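¿Alguien ha conseguido reproducir el 90 % de agarre en bin picking con objetos mezclados?

Publicado por Kuldeep Dixit el 15 de agosto de 2022

Llevo unas semanas leyendo el informe de Bultham sobre vaciado de cajas con objetos desconocidos. Dicen 90 % de agarres buenos en 300 intentos, con un solo brazo y sin reentrenar entre series. En nuestro laboratorio, con una red muy parecida, nos quedamos en 80 y bajando en cuanto entra algo transparente. ¿Es creíble esa cifra o hay truco en cómo se cuenta? Me interesa sobre todo saber qué consideran ellos un intento.

Nahuel Arancibia

Depende de la cámara. Con una buena cámara de profundidad llegas al 90 sin problema. Nosotros usamos Sono y va bien.

Teodor Vik

Lo de la cámara no contesta nada, perdona. La cifra puede ser cierta y no decir lo que parece. Mira el apéndice: si el planificador no encuentra un agarre con suficiente confianza, ese ciclo se descarta y no entra en el denominador. Hay 34 ciclos descartados. Súmalos como fallos y ya estás muy cerca de lo tuyo – sin cambiar de red ni de cámara.

Lo segundo es qué se mete en la caja. Nosotros montamos la prueba con piezas que estorban, porque con cubos opacos en medio del fondo acierta cualquiera. 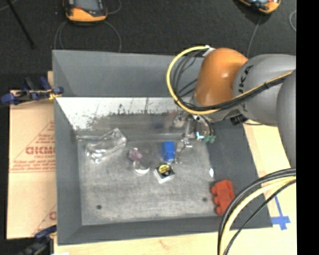

Teodor Vik

El bloque azul no me preocupa, tiene caras planas y la profundidad sale razonable. El envase transparente arrugado, pegado a la pared del fondo, ya es otra cosa: los brillos de los pliegues dejan agujeros en la nube de puntos y el método propone agarres en el aire. Lo mismo con la pieza redonda transparente. Y la roja, apoyada en la pared inclinada de la esquina, obliga a elegir entre rozar la caja o renunciar. Un sistema que puede renunciar gratis va a renunciar justo ahí.

Yo pediría los resultados por objeto y el orden de extracción. Sin eso, el 90 me dice poco.

Mingxuan Lu

De acuerdo con Teodor en lo del denominador, aunque no daría por hecho que lo escondan, el apéndice está publicado. Kuldeep, comprueba también cuándo dan por bueno un agarre. Levantar la pieza unos centímetros y soltarla fuera de la caja son dos criterios distintos, y en el texto principal no queda claro cuál usan. Escribí a los autores preguntándolo y sigo sin respuesta.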